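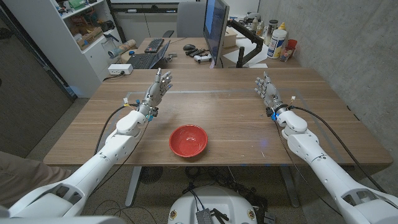 八月前半个月基本都花在一件事上：把双臂抓碗的策略从“只看头部相机”改成“头部加腕部相机”，看看到底有没有用。之前组里意见不统一，Gemma Colombo 觉得腕部画面信息量大，应该加；我担心数据不够，多两路图像反而容易过拟合。吵不出结果，就做对照。

任务本身很简单。碗放在桌上，两只手从两侧靠近，手指贴住碗沿外侧，一起抬起来，停两秒，再放回去。难点在于碗沿宽、碗身浅，手指稍微偏低就会顶到碗底，偏高就会从沿上滑掉。两只手的接触时间差得多了，碗会被先到的那只推走。

数据一共采了 369 条遥操作示范，大部分是我和 Miłosz Szewczyk 轮流做的。两个人的习惯不太一样，他喜欢先把手停在碗两侧再合拢，我一般是边下降边合拢。开始我没当回事，后来看动作曲线才发现分布明显是两簇。最后没有删数据，只在每条示范上加了操作者编号，训练时作为条件输入，推理时固定用他的编号。这一步的收益比我预想的大，固定用我的编号时，右手经常提前碰到碗。

训练代码是在 Tirnix 上改的，我们内部的一套模仿学习框架，动作分块输出，每块 16 步。视觉编码器各路相机不共享权重。一开始为了省显存试过共享，头部和腕部画面差别太大，损失降得很慢，就放弃了。

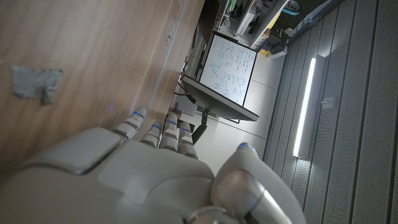 腕部视角还有一个麻烦，就是背景变化太剧烈。手腕转一点，画面里的墙、地面、架子全都跟着转，目标物体反而经常不在视野里。模型很容易去记背景，比如根据墙上灯的位置判断手的姿态。这在同一个房间里测试看不出问题，换个地方就不行。我们做了两种处理：一是对腕部图像做随机裁剪和亮度扰动，二是训练时以一定概率把某一路腕部图像整个置零，逼模型不要只依赖它。

测试每个配置跑 144 次，碗的初始位置按事先定好的网格摆，各配置用同一组位置，顺序打乱。结果如下：

只用头部相机：成功 100 次。
头部加腕部，不做置零：成功 103 次。
头部加腕部，做置零：没有跑完，左手小指的一个关节中途报过温，停了。

单看前两行，差三次，这个样本量下说明不了什么。我不会说腕部相机有用，也不会说没用。不过失败的类型有变化。只用头部时，失败多半是手指高度不对，接触后滑脱；加了腕部之后，滑脱少了，但多出一类失败，就是手在碗上方来回犹豫，迟迟不下去，最后超时。我猜是两路腕部图像和头部图像给出的判断有冲突，动作块之间来回切换。把块与块之间的平滑窗口加长以后，犹豫的情况看起来轻一些，这个只试了几次，没有正式统计。

另外记一个坑。三路相机的时间戳最早是各打各的，腕部那两路比头部晚，慢动作时看不出来，接触瞬间就对不上了。现在统一由主机收到触发信号后打戳，旧数据用关节角做了一次重新对齐。如果你手上也有多相机的数据，建议先检查这个再谈网络结构。

接下来先把第三个配置补完，左手的关节等 Vultlow 那边寄备件。Miłosz 想换几种不同深浅的碗再采一批，我同意，但要等时间戳这套流程稳定了再采，免得又返工。对齐脚本整理好之后会放到组里的仓库，用法写在 README 里。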